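Mestwood Demo Kitchen: Operator Guide
Section 3. Running the simulated kitchen on an open day

This section is for the person at the operator desk. It assumes the demo PC is already mounted in the visitor room and connected to the wall screen. For first-time installation, see Section 2.

3.1 Before the doors open

1. Switch on the wall screen, then the demo PC. Log in with the visitor account.
2. Start Nerklow and wait for the status line to read Ready. A cold start takes nearly 22 seconds.
3. Open the Ivstead kitchen from the scene list. Do not open the copy marked "test" — Rodel Macapagal uses it for his own changes.
4. Set the visitor limit on the desk tablet to 22 people per showing.
5. Press Home. The arm moves to its start pose.

Note: If the status line shows code 215, the license key is missing. Plug it into the front port and restart Nerklow.

3.2 Choosing a view

Two views are used on open days. The hand view follows the gripper and is best for explaining a grasp. The room view shows the arm and the counter together and is best for people standing at the back. Keys 1 and 2 switch between them at any time, including while the arm is moving. 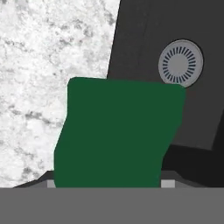
Start each showing in the hand view. Visitors tend to ask first how the robot holds on to something, and it is easier to answer when the gripper is large on the screen. Give them a moment to look before you speak. Point out the light gray pads on either side of the green object and explain that only the pads are meant to touch what is being picked up. Then press 2 and let the group see the rest of the kitchen.

Caution: Do not press Release while you are talking. Objects dropped in the hand view can land out of reach, and the scene must then be reloaded.

3.3 Giving the demonstration

1. Ask the group to stand behind the floor tape.
2. Select a task from the list. Tasks with one object are shorter and suit school groups.
3. Press Run. Say out loud what the arm is going to do next.
4. To stop for a question, press Pause. Press it again to go on.
5. When the task ends, press Home and wait for the arm to stop.
6. Press Reset to put the objects back. 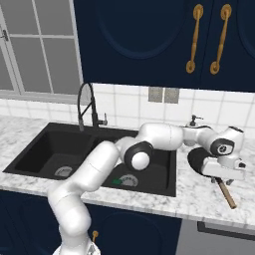

Figure 3-2. Room view, with the gripper low over the counter by the frying pan.

Note: Reset does not change the view. If the last group finished in the room view, press 1 before the next one comes in.

3.4 Letting visitors drive

Visitors may use the hand controller for short turns. Set the speed to Slow first. The arm can pass through unusual poses when it is driven by hand, and it may halt by itself near the sink or the cabinets. Hold Back for three seconds to clear the halt, then return the controller to the visitor.

Caution: The controller cable runs across the front of the desk. Keep small children on the far side of it.

3.5 Common problems

Screen is black but Nerklow is running: check that the wall screen is set to input 3.

Arm does not answer to Run: the scene is still paused. Press Pause once.

Code 373 after Reset: an object could not be put back. Reload the scene from the list.

For anything else, call Honeylyn Barredo at the Marquez desk. Closing down for the day is covered in Section 4.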